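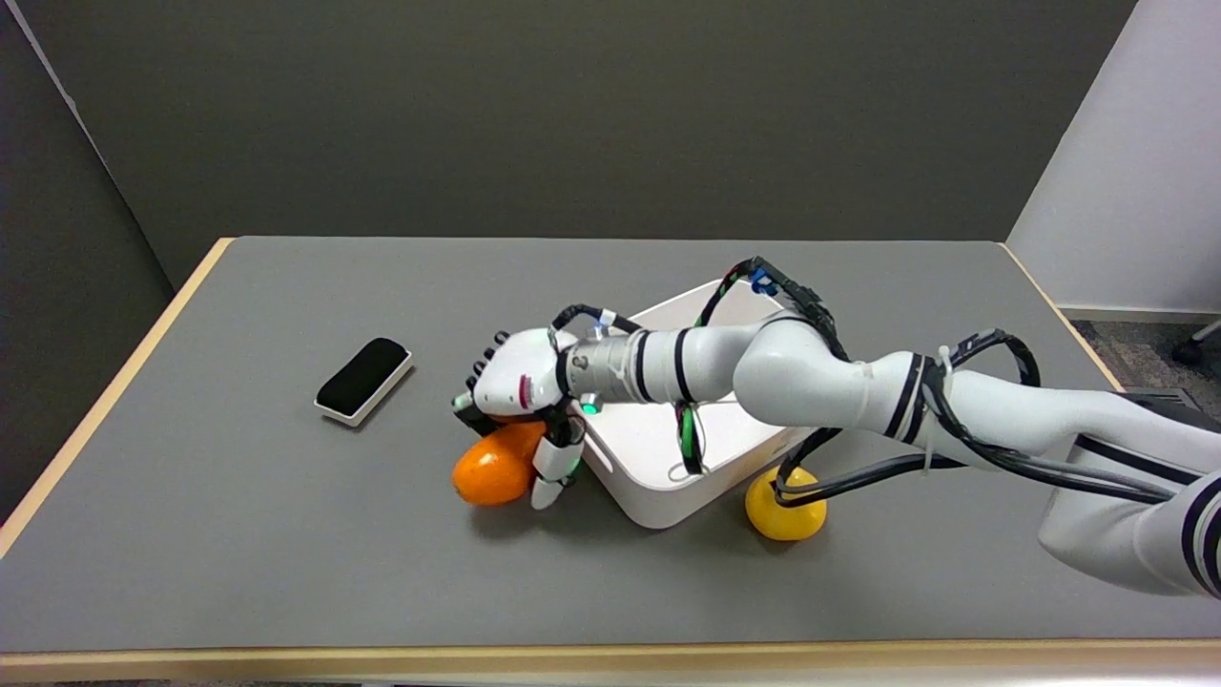

**Fruit on the shared table: tray, bowl or nothing?**

**plonda_jyoti**
Third week of the new office at Kiltorton and we've reached the fruit stage. People bring mangoes, lemons, whatever was on offer, and put them straight down on the grey table next to the whiteboard eraser. I say fruit lives in a container. I've been told this is "a bit much".

**armindo_v**
It was me who said it. A mango has its own packaging.

**impi_n**
Armindo's mango has been sat on by a laptop. I rest my case, which is more than he can say for his.

**tiina_h**
Get a proper bowl. White plastic makes the place look like a dentist's. Muñoz the greengrocer does an olive wood one for 40 quid and it's lovely.

**plonda_jyoti**
Forty quid to hold one lemon. I'll put that to the landlord. 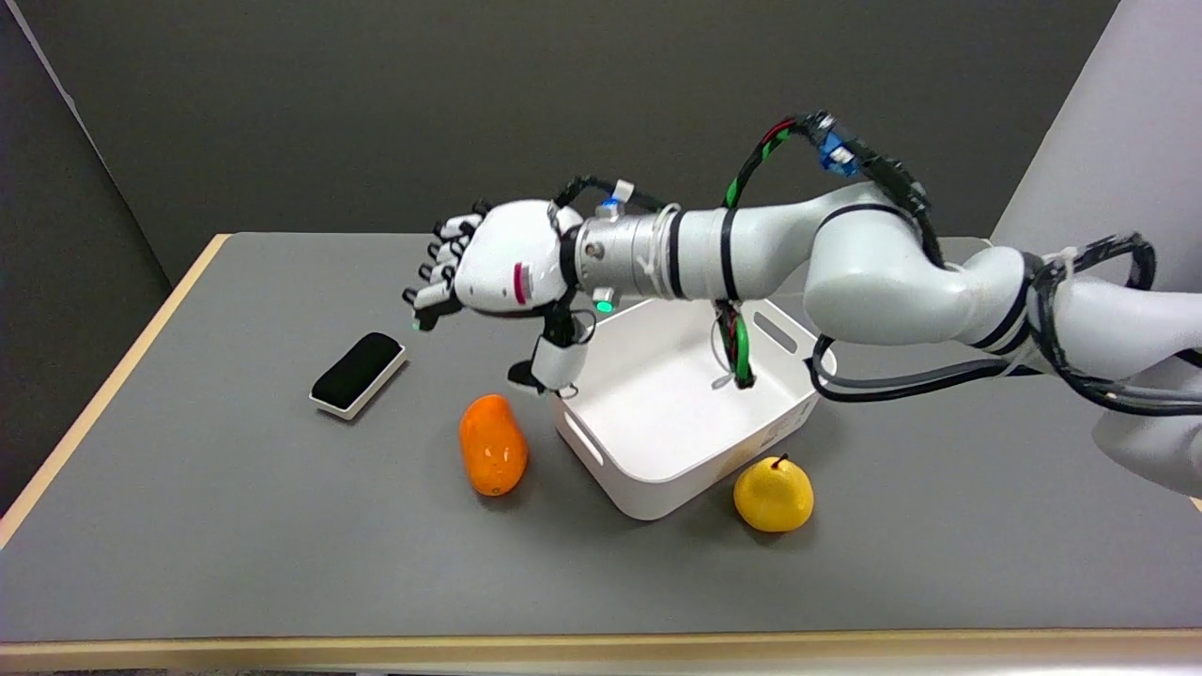 White plastic is fine, Tiina. Rounded corners, so you can get a cloth into them, and high enough sides that a lemon stays where you left it. You can rinse it in the kitchen sink and it's dry by lunch. Try that with olive wood.

**tiina_h**
I do try it. You oil it twice a year like a grown-up.

**delia_g**
We had this at Rutance. Went with a plastic tub, and by December it held 50 sachets of brown sauce and a bicycle light. The fruit was back on the table. Any open container in an office becomes a drawer.

**impi_n**
Label it FRUIT?

**delia_g**
We did. Someone put the label in it.

**armindo_v**
So we agree the table works.

**plonda_jyoti**
We do not. And could whoever wipes the board please keep the eraser at the board end — felt dust on a lemon is one thing, but I slice those into my tea.

**armindo_v**
You could wash the lemon.

**plonda_jyoti**
I could also wash the eraser, Armindo, and then where would we be.

**tiina_h**
Still want the bowl. I'll put in a tenner.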